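About Clurkis

Clurkis is a small language school, and we teach everyday English to grown-ups who need it for real life - shopping, appointments, talking to the neighbors, helping with homework. We started with 13 learners in a borrowed room behind a bakery, and this year we have 120 in the building every week. We love that it has grown, and we love even more that people still stay after class to keep talking!

Vesna Mujić opened the school after years of teaching from photocopied worksheets. She was tired of hearing people read the word "apple" off a page and then go silent at a market stall. So she bought a bag of play fruit and put it on the table. Everybody picked something up, asked for something, argued over the price, and the lesson ran half an hour over.
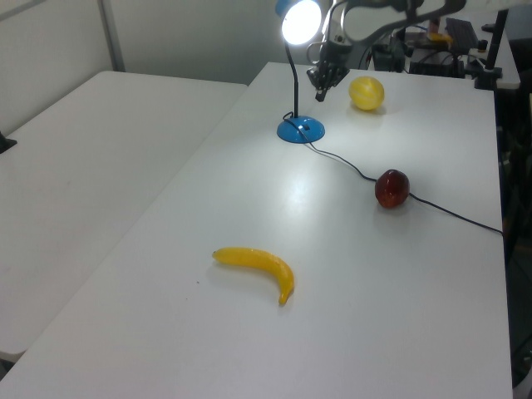

Since then nearly all of our beginner lessons have started with things. Fruit comes first because the words are short and people already have opinions about it. By the second week we're on to household things (lamp, cord, switch, plug) and all the little words that go with them: next to, behind, on top of, a bit to the left. Those little words are the hard part, and moving a banana across a table is a wonderful way to learn them.

Our object library is now up to 165 pieces, sorted into tubs by Hala Sayegh, who also teaches the morning beginners. Teachers sign a tub out, learners can borrow one over the weekend, and we only ask that the pieces come back in the same tub. The kitchen tub is the favorite. The tool tub is catching up fast - Tariq Paracha's evening group asked for it, as a lot of them work in repair and building.

Shoaib Ansari and Maham Ansari run Rana, our conversation table, which is open to anyone and has no book at all. Come in, sit down, pick up whatever is there and start. Tea is always on.

Classes have 2 levels, Beginner and Getting Going, and new groups begin in November. You don't need a test or any English to join. Stop by the front desk before an evening class and we'll show you the room.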